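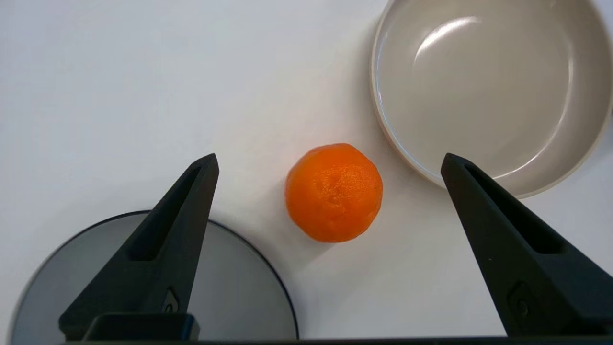

So I got the letter. Plain white envelope, county seal in the corner, my name spelled right for once. Jury duty! I've been registered to vote since college and had never been called, and my mother-in-law gets called about every time she moves apartments, so I figured my luck was going to hold forever.

I put it off for a couple of days before I filled out the questionnaire (it's online now, and it logs you out if you stop to make coffee, which I learned the slow way). Then I went and dug out my best shoes and told my boss at Lusadus, who was very nice about it and then asked me if I could "just check email at lunch."

I was juror number 366. They give you the number on a sticker and that's who you are for the day. The assembly room at the Brodley courthouse has the hardest chairs I've ever met, and a TV that plays a video about the history of the jury. I liked the video, to be fair. The man next to me slept through it with his arms folded, very neatly, and woke up the second the clerk started calling numbers.
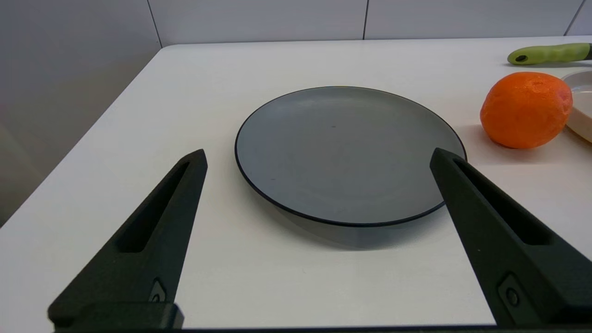

Anyway, they called my number in the second batch, and up we all went to a courtroom that was much smaller than I'd pictured. I think television has ruined me. I wanted balconies and dark wood and a ceiling fan. What we got was carpet squares and a clock that ran fast.

The judge told us it was a civil case, so no murder, sorry to everyone who texted me asking. It was a dispute over a fence and a shared driveway out in Nemurton. Two neighbors, one survey that said one thing, an older survey that said another, and a lot of feelings about a gate. I remember thinking, how long can a trial about a gate possibly take? Three days was the judge's guess.

Then came the questions. Had any of us ever been in a property dispute? Did we know the parties, or the lawyers, or anybody at Chiang, the surveying firm? Did any of us own a fence? (Half the room put a hand up on that one, and one of the lawyers looked a little sorry he'd asked.) I had to admit that my husband and I once went a whole summer without speaking to the people behind us over a hedge, and I could see a pen moving while I said it. We're fine with them now! They feed our cat. I said that too, and I'm still not sure it helped.

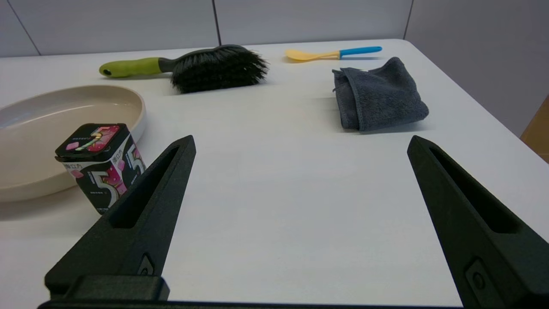 Brodley, May

I'm adding to this post a little later than I started it, because I didn't want to write about the case while I was still in the middle of it. They're very firm about that, and they remind you every time you leave the room, even to use the bathroom.

Yes, they kept me, hedge and all. And I have to say I ended up caring an awful lot about that driveway. One side's lawyer was a big talker and the other one mumbled, and it took me most of the first morning to notice that I was agreeing with the talker just because I could hear him. After that I started writing things down. They let you take notes where I was, but the notepads stay in the courtroom overnight, so don't go planning on a souvenir.

The word I had to get used to was "preponderance." In a civil case you don't need to be sure beyond a reasonable doubt. It only has to be more likely than not, and the judge explained it with his two hands, like a scale tipping a tiny bit. Some of us had real trouble with that in the jury room. One woman kept saying "but I'm not certain," and we kept going back to the instructions and reading that page out loud again.

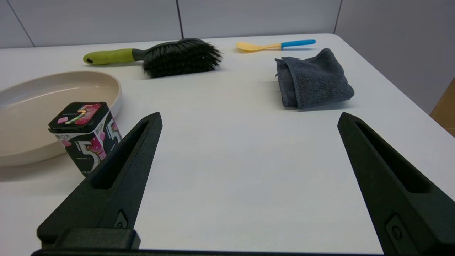
Brodley Evening Writers' Club

The club asked us all to post something from real life this month, so there you go, that's mine. I read the first half out loud at our last meeting and got a lot of questions, mostly about parking. It's free if you get your ticket stamped, but the desk that stamps it closes at 4:30, and our jury got out at ten to five on the last day. I paid.

As for the verdict, we went with the older survey. The gate stays where it is. I saw the two neighbors in the hallway afterward, standing at opposite ends of it waiting for the same elevator, and I took the stairs.

If you get called, bring a sweater and a real book, and eat before you go in. The vending machine only takes coins.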